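Subject: Re: [lens-tech] Focus shift on adapted macro at close distances
From: Tài Trịnh
Date: 27 April 2026

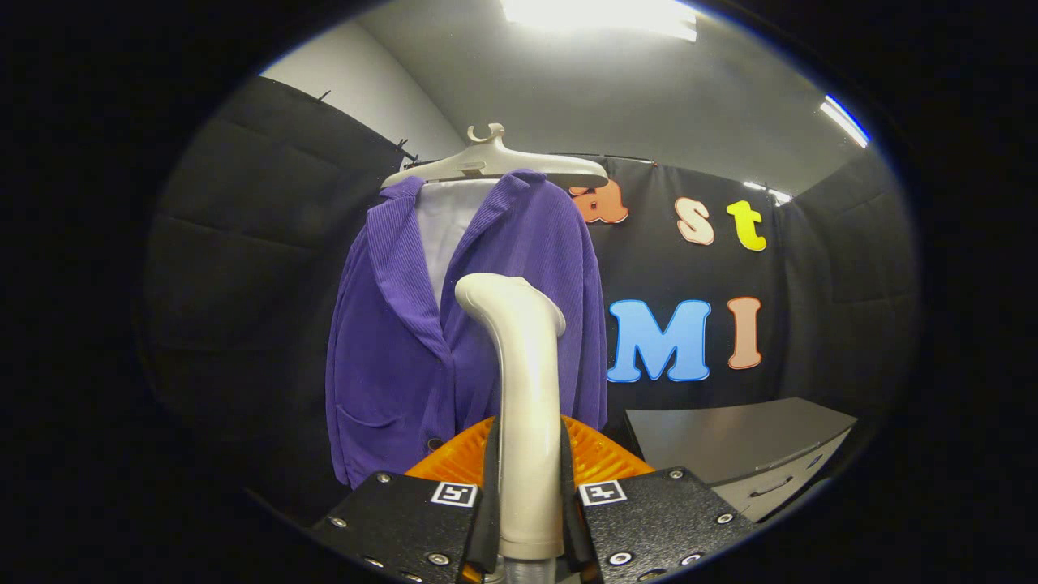

Purple corduroy blazer on a cream-white hanger

Greta wrote:
> I've got the Braller 80 on the Bultel adapter and I'm getting soft
> results from f/5.6 down. Wide open it's sharp where I put it. Stopped
> down, the sharp bit lands behind the target. Recalibrating the body
> made no difference. Is the adapter out of spec, or have I got a
> decentred copy?

Neither, going by what you describe. A decentred element gives you one side or corner worse than the other at every aperture. An adapter of the wrong thickness moves the whole focus scale and may cost you infinity, but it won't produce an error that varies with the f-stop. Yours varies with the f-stop, so I'd call it residual spherical aberration, i.e. ordinary focus shift.

The body focuses with the lens wide open and then closes the diaphragm for the exposure. With undercorrected spherical aberration the marginal rays come to focus closer to the lens than the paraxial ones. Stop down and the marginal rays are removed, so best focus moves back. Body calibration is done wide open and can't see any of this.

My copy of the 80 does the same. Measured on a ruled target at 45 degrees, tripod, electronic shutter, target at 40 cm:

f/2.8 – reference
f/4 – 1 mm behind
f/5.6 – 3 mm behind
f/8 – 3 mm behind, mostly covered by depth of field
f/11 – not measurable

At two metres and beyond I couldn't separate it from focusing error.

What to do about it:

1. Focus at the working aperture. On the Bultel the ring stays stopped down if you set the lever to M before mounting. The finder gets noisy at f/8 but magnified view is still usable.

2. If you have to focus wide open, apply a fixed offset on a rail. Work out your own figure, as mine may not hold for your copy.

3. Don't shim the adapter. Echeverri suggested it on this list last August and I tried it. It changes the distance scale and leaves the shift exactly where it was.

One check before you blame the glass. Make sure the tripod collar is locked – the one on the Bultel creeps under load, and a slow sag looks much like focus shift if you shoot the apertures in order. Run the series once from f/2.8 to f/11 and once in reverse. If the numbers agree, it's the lens.

I can send the target as a PDF off-list if you want it. Print at 100 per cent, matte paper.

Tài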